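Ticket: Light panel over packing table 3 too bright
Opened by: Pacita Lumanlan, Bautista packing room
Assigned to: Gerardo Marquez
Opened: 7th November
Status: Waiting on part

Problem
The new Milten panel over table 3 comes on at full output and stays there. Turning the wall dimmer makes no difference. Packers say they can't read the pick slips on the white table top and have been carrying them over to table 2. The old Ciltton panel dimmed normally on the same switch.

Checked so far
Switched the circuit off and on at the breaker. No change.
Swapped the dimmer with the one from table 2. Table 2 still dims, table 3 does not, so the dimmer is fine.
Looked at the label on the driver. It is the 1000 mA version, and the order was for the dimmable one – wrong part in the right box.

Pacita's notes
Glare is worst for whoever stands on the door side. We taped brown paper over part of the table top and that helped with the slips, but it tears when boxes slide over it. A mat would hold up better. Two people asked to move to another table until this is sorted out and I said yes.

View at the table attached. Nearly all of it is plain white, with a reddish-brown corner showing at the lower right. 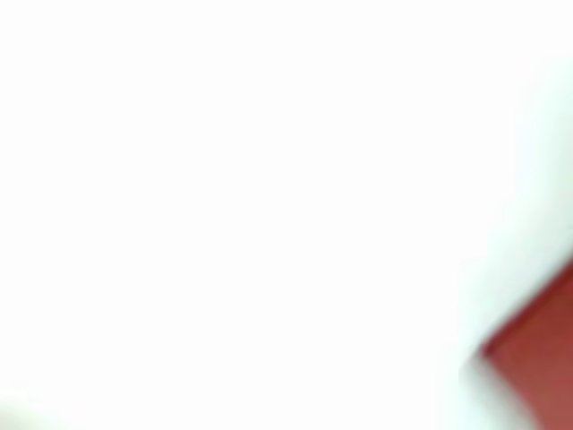

Next steps
1. Gerardo to order the dimmable driver from Kedevar and put this ticket number on the order.
2. Pacita to get a dark matte mat for table 3.
3. Leave the panel off when the side lamps give enough light – use the breaker, it is marked.
4. Check the spare panels in the store before the January refit, same label, same spot on the driver.

Keep ticket open until the driver is in and Pacita has tried the dimmer.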